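Section 4. First grab: getting the gripper to pick up a cup

By now you've got the arm clamped to the bench and the fingers screwed on. I'm assuming you printed the ribbed fingers from the Stumska files. If you went with the flat ones, skip to section 6, because the numbers below won't suit you.

What you need: a few plastic cups and a plain light tabletop. I use cheap cups in different colors so I can tell them apart in the wrist camera view.

1. Power up the arm and let it find home. Keep your hands back until it stops moving!

2. Open the config page and set finger open to 1099 and finger closed to 601. Those are my servo values, and Paula Pană got the same ones on her build, but yours may want nudging.

3. Start the wrist camera and drive the arm over the cups with the fingers wide open. Go slow. Speed 16 is plenty for this part.

Note: my first try was at full speed and I chased a cup across the workshop floor — not my proudest evening. 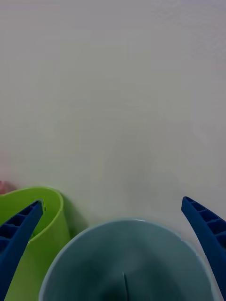
4. Line up on the cup you want, so that its rim sits between the two fingertips. If one tip is hanging over a neighboring cup, back up, slide the neighbor away by hand (arm paused, please) and line up again. A fingertip that comes down inside the wrong cup will drag it along.

5. Lower in small steps. Stop when the tips are a little below the rim.

6. Close in steps of 149 until the cup wall just starts to give, then open back up a hair. Save that value as "cup_soft".

Caution: don't leave the fingers squeezing while you go get coffee. The servo gets hot, and Facundo Arancibia cooked one that way in October.

7. Lift, hold, put it down, open. Do it again with the next cup.

If the fingers close unevenly, check the horn screw on the left one first. Mine works loose all the time, and a drop of thread locker helps. Still crooked? Go back to section 3 and redo the centering.

Last updated 2026-05-20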